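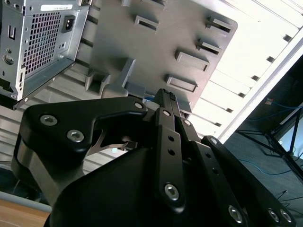 *Fig. 1. Gripper at the sorting station, with a metal chassis and a gray molded panel on the ribbed surface.*

## Session 4: Who does what after the robot arrives

Course notes, Kazimiera Bednarek

Last week we read the Baselholm case from the side of the managers. Today we look at the same workshop from the side of the people at the bench. The company takes in old office equipment and separates it into metal, plastic and parts that can be sold again. Before the change, one person did the complete job on one unit. Now the work is divided between the robot cell and the bench.

**Tasks that moved to the robot**

- lifting and turning of housings
- placing large plastic parts in the correct bin

**Tasks that stayed with people**

- cutting and unplugging of cables
- deciding if a part is worth testing
- everything the robot has refused

The last point is important for our discussion. In the interviews, workers said that the refused units are the difficult ones: bent, glued, or with missing screws. The easy units were also a kind of rest during the shift, and this rest is now smaller. One woman with five years at the bench told us that her back is better but her head is more tired — she did not want to choose between the two.

Pay is a second question. At Baselholm the bonus was counted per unit, and it stayed so for three months after the cell started. Compare this with Villalobos, where the bonus was changed to an hourly one before the installation.

**For Saturday**

Read the Villalobos interviews (40 pages, you may skip the appendix). Write one page: which task in your own work would you not give away, and who should be asked before it is taken? Bring it printed, please.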